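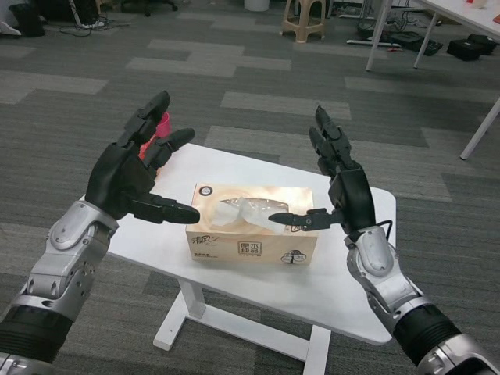 *Head view, tissue box by itself on the small table, both thumbs in toward the middle.*

**To:** Zotora bimanual list
**Date:** Tuesday, November 5, 2024
**Subject:** Re: Does clutter hurt if the target doesn't move?

> Hi all, I've been reading the write-up from Flanwood and I'm stuck on one thing. You say the policy trained on bare tables "degrades gracefully" when other objects are added. Does that mean the hands go to the wrong thing, or do they go to the right thing badly? For us at Sukside those would be two very different problems. Also, did you keep the tissue box in the middle for both conditions? If it was in a different place each time I don't think the comparison says much.
>
> Sibel Değirmenci

Dear Sibel, and everybody else who has been patient with me,

Thank you for this! I meant to answer in October and then we moved half our desks, so please forgive me. You're right that the wording was lazy, and I'm going to change it in the next draft.

Mostly it is your second case. The hands head for the box, but they hesitate on the way in, and you can see it plainly in the wrist velocities. We ran 337 episodes in all, and in over 60 of them at least one hand paused before it got to the box. Only 2 ended with a hand going to something else entirely. I had expected far more of those, and I spent a good part of a week checking the labels before I let myself believe it.

As for the position, yes, we kept the box near the middle of the table in both conditions and put the extra things toward the back. I know that makes it an easier test than a real kitchen or desk would be — Cortés has been telling me so since the spring — but we wanted to change one thing at a time and see what the attention maps did.
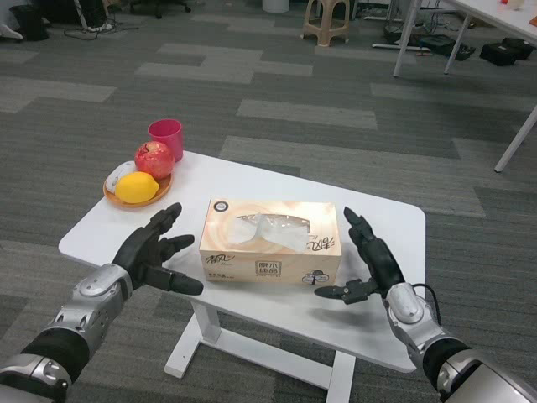 *Same table with the plate of fruit, the mouse and the cup at the back left.*

The fruit turned out to be a useful choice, mostly for its color. With a bright yellow lemon and a red apple on the plate, the maps light up back there early in the reach, even while the commanded motion still points at the box. The white mouse hardly registers by comparison, which I suppose makes sense for something so plain, even on an orange-brown plate, though I wouldn't want to lean on that without running it on other surfaces too.

What helped most was very plain. We masked the image features outside a loose region around the box for the first part of each training episode, then slowly let them back in. Pauses came down a good deal, and we lost nothing I could measure on the bare table. If you'd rather not touch your training code, try cropping the head view a little tighter first and tell me what happens. I'd love to know whether it carries over to your setup.

I'll post the config files as soon as I've cleaned the paths out of them. And if anyone has tried two objects of the same color as the target, please write, even if it went badly.

Warmly, and with apologies again for the long silence,
Your friends at Flanwood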